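We use cookies to remember your settings and see which pages people read. Accept all | Manage choices

4. Recording demonstrations in the simulator

OK, by now you should have Skaston installed, the Bovov arm model loaded, and a project folder with your name on it. If the arm shows up folded in on itself, go back to section 3 and redo the joint file. I'll wait.

This section covers the part I like best, which is sitting down and picking things up over and over until the learner has something to learn from. I wrote the first draft of it on a Saturday with the simulator open in the other window, and Mercy Kioko went through afterward and fixed the places where I'd skipped a step. If you find one she missed, tell us both!

4.1 Before you start

You'll be using the wrist view for most of this. It's the view the policy gets, so it's the view you should drive from too. I know the side view is easier (I cheated with it for my whole first batch, and the policy that came out of it was hopeless at the last inch of every approach). Turn the side view off and get used to it.

1. Open Skaston and choose Record from the left menu.
2. Pick the scene called plank_table.
3. Set the view to Wrist.
4. Open the object drawer and drag in one object. Just one for now.
5. Press Reset and let everything settle for 2 seconds before you touch the controls.

Note: If the object sinks into the table or pops up in the air after a reset, press Reset again. If it keeps happening, the collision shape is bad and that object needs to come out of your set.

4.2 Recording a grasp

6. Put the arm in the ready pose (R on the keyboard, or the left shoulder button if you're on a controller).
7. Press the space bar. The red dot comes on and you're recording.
8. Move in toward the object with the fingers open. Go slower than you think you need to. The learner copies your hurry along with everything else.
9. Stop when the object is between the fingers and look at the gaps on both sides.

I want to stay on step 9 for a minute, because it's where most of my bad examples came from. You want the fingers around the object and not touching it yet. If one finger bumps it on the way in, the object slides or tips, and then you're recording a chase.
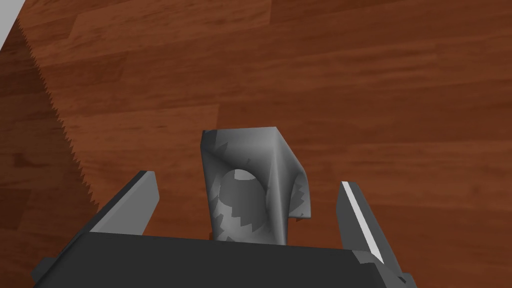

Fig. 4-1. Wrist view with the object between the open fingers. The gap is wider on the left than on the right.

An uneven gap like the one in Fig. 4-1 is worth a small nudge sideways before you close. Watch out for lumpy shapes with a bit sticking out to one side, too, where the gap you care about is the one beside the bulge. I used to line up on the main body of the thing and then catch the lip with a fingertip. Line up on the whole width.

10. Nudge left or right until the gaps look even to you.
11. Hold the trigger to close. Keep holding it.
12. Lift straight up until the height bar turns green.
13. Press the space bar again to stop recording.
14. Name the result: K for keep, X for toss, M for maybe.

Caution: Don't let go of the trigger before you stop the recording. The drop gets saved as the last part of the example, and the learner will happily pick up the habit. I had to throw out 59 recordings for this and I'm still a little sore about it.

Note: Jagged edges on shadows are a render setting and you can leave them alone. If they bother you, go to View > Shadows > Soft, but change it before you start a batch and leave it there until the batch is finished. Mixed settings in one batch make the Irkik checker complain, and it's right to.

4.3 How many, and of what

For a first policy, go for 500 keeps. That sounds like a lot, and the first evening it feels like a lot, but you do speed up. Shirin Zarei, who set up our original object list, split hers across 16 objects and I've stuck with that split.

A few things I do now that I didn't do at first:

- Change the object's position on every reset. Skaston does this for you if Shuffle is on. Check that it's on.
- Come in from different sides. I drift toward always approaching from the same direction, so I put a sticky note on my monitor.
- Keep some of the ugly ones. If you wobbled, fixed it, and got the grasp, that's a K. The learner needs to see a recovery now and then.
- Take a break when your X pile starts growing faster than your K pile.

What goes in M? Anything where you can't tell if the grasp was solid. I go back through mine the next morning, and most of them end up as X.

4.4 Checking and exporting

15. Choose Batch > Review. Play each keep at double speed.
16. Run the Irkik checker from the same menu. It flags recordings that are too short, have no lift, or have a missing view.
17. Fix or toss whatever it flags.
18. Choose Export > Nambiar format and save to your project folder.

Note: Nambiar files don't store your M recordings. If you want to hang on to those, copy the maybe folder somewhere else before you export. The export clears it without asking, which I've complained about and will keep complaining about.

If the export stops halfway, look at your file names first. Spaces are fine, slashes aren't. After that, check your disk space, because the wrist view video adds up fast.

When the file's there, open it once in the viewer and play any recording all the way through to make sure the finger positions came across with the video. Then you can go on to section 5 and start a training run.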